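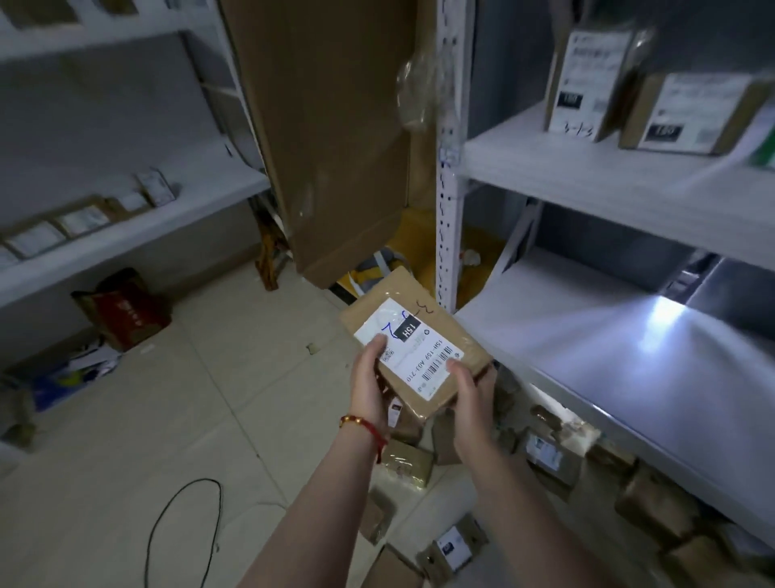
Figure 3. Parcel held in both hands in the storage room, shipping label towards the camera.

3.2 Demonstrations by hand

Each demonstration covers one parcel. The demonstrator works at the shelves with a head-mounted camera and uses both hands at all times, because the Clellow arms have no suction and must also hold a parcel from two sides. The shelf code is read from the label before the parcel is moved. Handwritten marks on the cardboard are left as they are, and the policy is expected to cope with them.

We collected 1609 demonstrations by hand and a further 400 by remote control. In the remote set, the operator drove the two arms with the Oltell handsets and watched the head view on a screen. These runs were slower, and operators tended to pause just before contact. We cut pauses longer than 2 seconds from the remote set and left the hand set at its original speed.
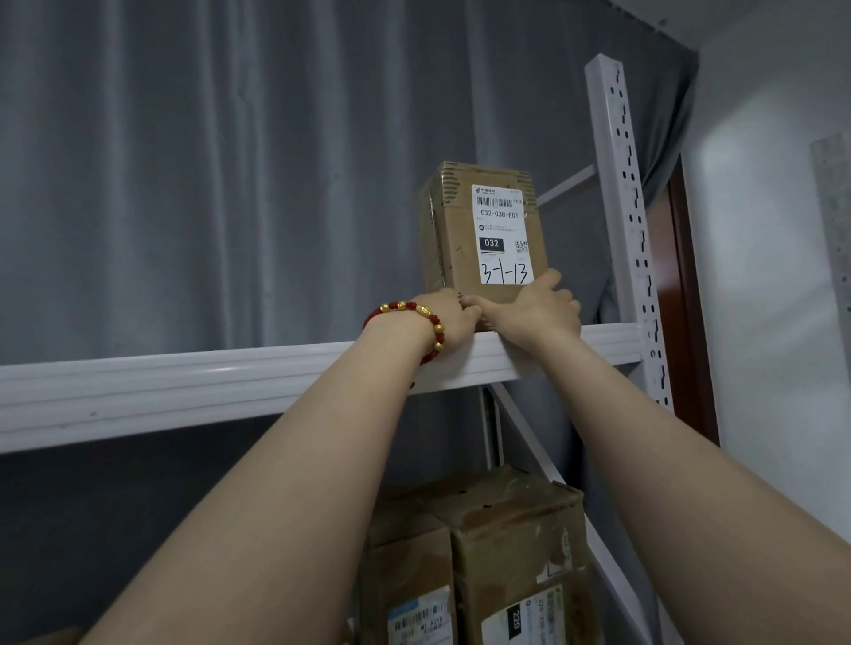

Wrist positions were recovered from the video with the Emby tracker and mapped to the two grippers. Fingers were reduced to a single open or closed value for each hand. This loses a good deal of detail when a demonstrator presses with a flat palm or steadies a box with the fingertips, and most of the labelling effort went into those moments. A grasp was marked as closed once both hands were in contact with the parcel, whatever the fingers were doing.

Parcels standing against a neighbour were the hardest to transfer. A person can work a fingertip into the seam between two boxes, but the grippers are too thick for this. For such cases we kept the approach from the hand demonstrations and took the grasp from the remote ones.
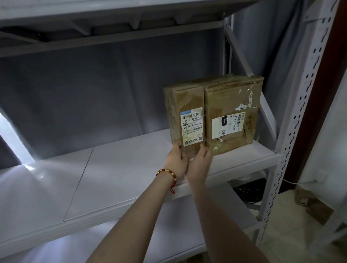

Florêncio Bettencourt objected to this split, arguing that the join between the two sources would teach the arms to hesitate, and that 10 extra remote runs for each shelf would be a better use of the operators' time. We tested his suggestion on the lower shelves only, and the results are given in Section 4 under the Kim baseline.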